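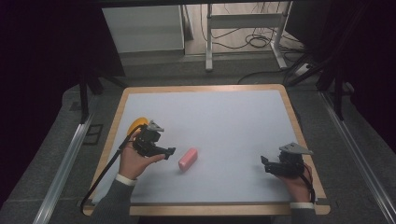
Tallover swap shelf is moving to Gunar Street

By the Drasanel Weekly desk
Posted Tuesday, 4 p.m.

Good news for those of us with too many paperbacks! The Tallover swap shelf is packing up and heading to the old Ichikawa shoe store on Gunar Street, and I got a peek inside yesterday. It's bigger than I expected (the back room alone fits nine bookcases) and there's parking, finally. Doors open at 7 on Friday. You can bring up to six books per visit, and cookbooks are welcome again. I've already got my stack by the door.

Contact the desk | © Drasanel Weekly | Back to top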